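Visita a Grerine, 21 de enero de 2020

Llegamos con media hora de retraso por las obras de la circunvalación. Éramos 20 personas, casi todas de empresas de almacén y reparto, más dos delegados sindicales y yo, que iba por el boletín. La visita la organizaba Clindley, la consultora que lleva el programa de formación de la comarca, y nos recibió Harriet Quintanilla, jefa de operaciones de Grerine.

## La nave

Grerine prepara pedidos de menaje, papelería y pequeño electrodoméstico para tiendas que no tienen almacén propio. La nave principal tiene 843 referencias activas en la zona que se está automatizando. Las demás siguen en estanterías convencionales y se preparan a mano, con carro y terminal.

La zona automatizada ocupa el fondo. Hay tres puestos de preparación, cada uno con su cinta de entrada y su cinta de salida. El sistema de transporte, de la casa Omer, acerca las cajas al puesto, y el operario saca el artículo y lo pasa a la caja del pedido. Antes ese mismo operario caminaba toda la mañana por los pasillos. Ahora está de pie en el mismo sitio, con una alfombra de goma bajo los pies y una pantalla a la altura de los ojos.

Roscoe Strickland, encargado del turno de mañana, nos explicó los números sin adornarlos. Un puesto prepara 665 líneas en un turno normal. Con el método antiguo hacían falta varias personas para llegar a esa cifra, y la empresa no ha despedido a nadie, aunque tampoco ha renovado los contratos eventuales de la campaña pasada. Uno de los delegados le preguntó si eso no era una forma de despedir. Strickland contestó que esa pregunta le correspondía a la dirección y siguió con el recorrido.

Le pregunté a una operaria del segundo puesto qué prefería. Me dijo que las piernas le duelen menos y el cuello más. También que antes se cruzaba con los compañeros en los pasillos y hablaban un momento, y que ahora habla sobre todo en el descanso. El ritmo lo marca la cinta. Se puede parar con un botón, pero la parada queda registrada y el encargado la ve en su pantalla – según Strickland, solo para detectar averías.

## La oficina de desarrollo

Después subimos al edificio de oficinas, donde trabaja el grupo que prepara la siguiente fase. El paso que falta es precisamente el que hoy hacen las manos: coger un artículo de una caja donde hay otros y dejarlo en otro sitio. Las cajas son todas iguales y eso está resuelto. Los artículos no lo son.

Menaka Pramanik dirige este grupo. Contó que empezaron intentando programar los agarres uno por uno y lo dejaron a los pocos meses. Ahora el trabajo consiste en que una persona haga la tarea con una pinza de mano, equipada con cámara, y en guardar esas grabaciones para entrenar después al brazo. La pinza tiene dos dedos con almohadillas oscuras de superficie rugosa y lleva un marcador impreso en blanco y negro para saber en qué posición se encuentra. Las sesiones se hacen en una sala corriente, con objetos corrientes encima de una mesa.
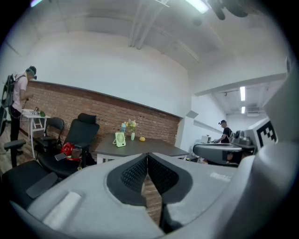 *Foto: Grerine, equipo de desarrollo. Cedida para este boletín.*

Lo que más me interesó fue quién hace ese trabajo. Dos de las personas del grupo vienen de la nave. Una de ellas, Finbarr Mulligan, llevaba nueve años preparando pedidos cuando se abrió la convocatoria interna. La formación duró cuatro semanas, en horario laboral, y el cambio trajo un complemento en la nómina que todavía no está consolidado.

Mulligan habla del puesto con bastante calma. La jornada se reparte en tandas cortas. Hay que coger las cosas de manera limpia, sin prisa y sin correcciones bruscas, y repetir el mismo movimiento partiendo de posiciones distintas. Las tandas con errores se marcan y se apartan. Dice que lo que más le costó fue ir despacio, después de tantos años en los que le medían la velocidad. El equipo cansa, sobre todo la muñeca, y por eso han limitado el tiempo seguido que cada persona puede estar grabando. Ese límite lo pidieron los propios trabajadores en febrero del año pasado y se aplicó en primavera.

Alguien del grupo le preguntó directamente si no le incomodaba enseñar a una máquina a hacer el trabajo de sus antiguos compañeros. Respondió que lo ha hablado con ellos más de una vez, que hay opiniones de todo tipo y que prefiere estar dentro y enterarse de los plazos. No añadió nada más y se volvió a su tarea.

Pramanik dio esos plazos con prudencia. El primer brazo se probará en un solo puesto y con una parte pequeña del catálogo, artículos rígidos y de tamaño medio. Las bolsas, las cosas blandas y lo transparente quedan fuera por ahora. El operario seguirá en el puesto y se ocupará de lo que el brazo rechace. No quiso dar porcentajes.

## Turno de preguntas

Cerramos en la sala de reuniones, con café y unos bocadillos que se acabaron enseguida. Amos Bellamy, de Clindley, moderó. Apunto lo que me pareció útil para nuestros socios:

- Las grabaciones son de las manos y de la mesa, pero la cámara recoge también lo que hay alrededor. Quien trabaja en la sala firma una autorización y puede retirarla.
- El comité de empresa recibe un informe cada trimestre sobre los puestos afectados. Los delegados que venían con nosotros pidieron ver el modelo y se lo enviarán por correo.
- La categoría profesional de los que graban no existe en el convenio. Figuran como preparadores con complemento. Quintanilla reconoció que hay que arreglarlo.
- El mantenimiento de las cintas lo hace Omer con personal propio. Grerine quiere formar a gente de la casa para las averías sencillas, y de momento hay tres inscritos.

Quedó sin contestar qué pasará con el turno de noche, que hoy trabaja entero con el método antiguo. Quintanilla dijo que no hay decisión tomada.

Quien quiera apuntarse a la próxima visita puede escribir a la secretaría. Conviene llevar calzado cerrado; a dos de nuestro grupo les tuvieron que prestar botas en la entrada.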